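Evaluation of the Zeso Two-Arm Learning Kit for Household Sorting Tasks
Final report, Applied Automation Project, Arnbridge
Prepared by Hanan Rizk and Carleen Paewai

3. Purpose of the Evaluation

The department asked the project team to determine whether the Zeso two-arm kit is suitable for second-year laboratory teaching. The kit was compared on paper with the Camacho single-arm package now in use, and was then tested in practice over one term, ending in April. This section covers the practical work. Purchase terms and the service agreement offered by the supplier, Prinberg, are treated in Section 5.

3.1 Assembly and Setup

The kit was assembled by two students following the printed guide. Mounting the arms and routing the cables took 9 hours in total, including one hour lost to a servo that had been given the wrong address. The guide is clear on mechanical steps but weak on software – the calibration chapter refers to menu items that are absent from the current release. Prinberg answered our written inquiry and supplied a corrected chapter.

3.2 Fruit Transfer Task

The main trial was the transfer of fruit from a thin plastic bag to a plate. The task was selected for its mix of soft packaging and items of different size and firmness. Each run was controlled by an operator using the leader handles, and a run was counted as complete when all items rested on the plate without help by hand. 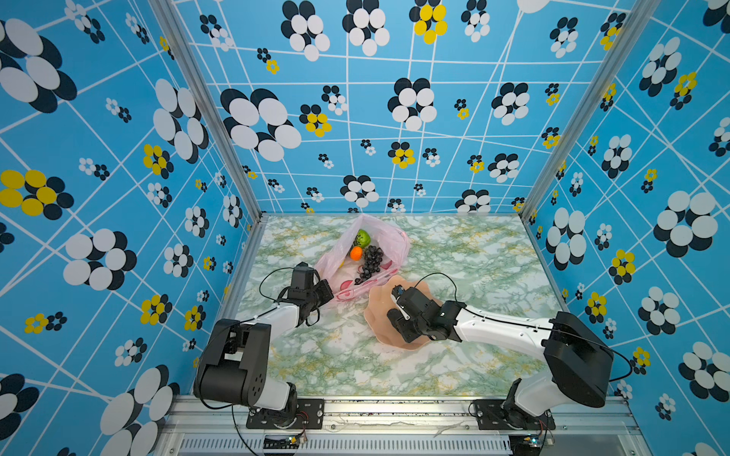

Figure 2. Fruit transfer task, with the left gripper beside the bag and the right gripper over the plate.

A total of 200 runs were attempted. The first 50 were treated as operator training and are left out of the results in Appendix B. Most failed runs involved the bag: its film folded over the opening or caught on a finger of the gripper. Grapes required a slower approach than the single round fruits, and operators were told to grip the bunch near its center.

3.3 Observations on the Hardware

Both arms held their calibration well during normal sessions. Cable slack near the grippers needed regular attention, and the team recommends that a cable check be added to the start-of-session list. Replacement finger tips should be ordered with the kit, as the supplier ships them separately.

3.4 Suitability for Teaching

The team finds the kit suitable for supervised groups of up to four students. It is not recommended for open laboratory hours until the corrected calibration chapter is included in the standard guide. A draft lab sheet based on the fruit transfer task is provided in Appendix C.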